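Adding soft pads to a hand-held gripper, and trying it with a pouring job

By now you should have the two fingers printed, the hinge moving freely and the camera screwed to its bracket. If you're coming to this page first, do go back and get the hinge right, as everything below will annoy you otherwise (I speak from a long evening in July with a file and a cold cup of tea!).

Bare plastic fingers are slippery things, so each one wants a strip along its inner edge. Cut yours a touch long, rough up the finger with sandpaper, glue it, clamp it and leave it overnight. I know, I know, waiting is dull, but I peeled two good strips by being impatient and you may as well learn from my mess. Trim the ends once the glue has set.

Next come the markers. Stick one square on the flat of each finger, well away from the strip, and open and close the tool a few times while watching the preview. Both squares should stay in view the whole way. My own tool weighs 203 grams with everything fitted, and I wouldn't go much heavier if you plan to hold it for a whole afternoon.

For a first proper try I like pouring, with the gripper keeping a bottle upright under a jug. Squeeze only until the strips bite, and go slowly with the jug. 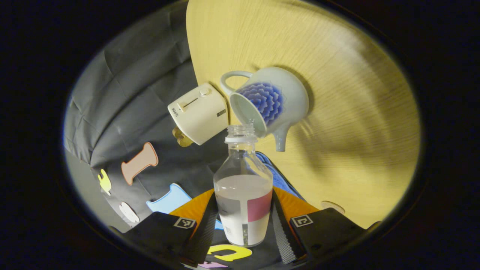
Mogens Kárason wrote in to say that he squeezes far too hard on this job, and that a dab of paint on the handle, marking where the trigger ought to stop, cured him of it in one evening. I've since put a blob of nail varnish on mine and I'm very pleased with it.

Practise with plain water to begin with, over a tray, and keep the electronics up on a shelf. Once your hand has settled, start recording. I kept 159 takes from my first batch and threw out the ones where my wrist had drifted and a marker had gone missing. Wipe the strips with a damp cloth afterwards and let them dry before you put the tool away.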